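About the Harawira Robotics Club

Harawira is the student robotics club of Surkura Technical School. It meets in the ground floor workshop from September to the end of the school year and is open to students in all grades. Current membership is 24.

What we work on

The club builds and tests grippers for handling household objects. Vehicles and line followers are covered in the school's elective course, so the club leaves them alone. All club work is done on the Dumo, a two-finger gripper held and operated by hand. Students close the fingers on an object, lift it, move it and release it, and the recording from each attempt is reviewed by the group the same week.

Working with the Dumo by hand keeps the first year simple. A new member can run a full session without writing any code. Motor control and programming start in the second year, after the member has logged 80 attempts of their own.

The table task

The standard exercise is clearing and setting a table with dishes and a rack. It is harder than it sounds — plates have thin rims, and glass gives the camera very little to work with. Members practice approach angle and finger opening first, and speed is not scored.
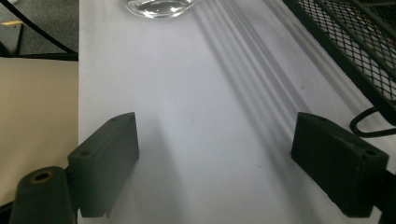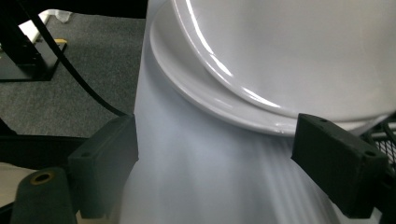

How a session runs

Members work in teams of 2. One holds the gripper and the other keeps the log. The log lists the object, the starting position, the result and any slip or contact with a neighboring object. Teams trade roles at the halfway point. Broken dishes are written up on the same sheet as everything else.

The table is wiped and the camera view checked before the first attempt. Lighting is left as it is in the room, including on dark afternoons. Earlier groups used a lamp, and their recordings turned out to be hard to compare with later ones.

Competition

The club enters the Fedadport student handling contest every year. Each school brings its own gripper and works through a set list of objects that is published on the day. Our best score so far is 98 points, reached with the current finger design. Practice logs are kept in the workshop binder and can be read by any student or parent.

Joining

New members are accepted in September. No experience is required. Students should bring a notebook and closed shoes — the school supplies tools and safety glasses. Forms are available at the front office and need a parent's signature for students under 16.

Page last updated 2024-05-22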